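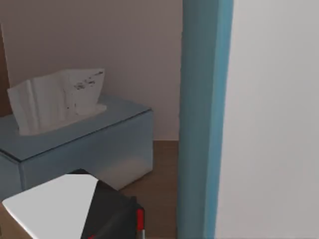

**Changes to storage and bulky waste arrangements at Plallow Court**

Mar 3, 2022

Residents of Plallow Court and the Fladeck building are asked to read the following notice, which sets out the new arrangements for the ground-floor stores and the collection of large household items. The arrangements take effect at the beginning of April and replace those printed in the residents' handbook.

**Ground-floor stores**

The stores were last reallocated when the Fladeck building was opened. A number of households have since moved, and several units are now registered to flats whose present occupants do not hold a key. The housing office has reviewed the register and will write to each household separately to confirm its entitlement. There are 82 units in total, of which 40 are in the Fladeck building and the remainder at Plallow Court.

Households wishing to keep their present unit should sign and return the form enclosed with their letter. Where no form is received by the end of April, the unit will be treated as vacant and offered to the next household on the waiting list. Residents who are away for a long period may ask a relative or neighbour to return the form on their behalf, provided that a short signed note is attached.

The annual charge for a unit will be £50. It may be paid in full or added to the monthly service charge. Households already paying by the second method need take no action.

Paint, gas canisters and car batteries must not be kept in the stores. Bicycles are permitted, but should be placed inside the unit and not chained to the pipes in the corridor – a practice which has twice caused a leak this winter.

**Large household items**

The contract for bulky waste has been awarded to Multar, which will also continue to empty the paper and glass bins. Cabinets, mattresses, tables and similar items will be collected from the paved area behind the Hirano Road entrance. Items should be booked with the housing office beforehand and brought down on the evening before collection. Drawers and doors should be taped shut, and any glass removed and wrapped.

Each household may have two items collected free of charge in any year. Further items will be charged individually at the rate shown on the booking form. Items left in the stairwells or beside the lifts will be removed, and a charge of £100 made to the household concerned.

Furniture in good condition may be offered to other residents through the noticeboard in the Plallow Court entrance hall. Cards should give the size of the item and a flat number, and will be taken down after one month.

Booking forms and copies of the revised handbook pages may be obtained from the housing office during normal opening hours. Large-print copies are available on request.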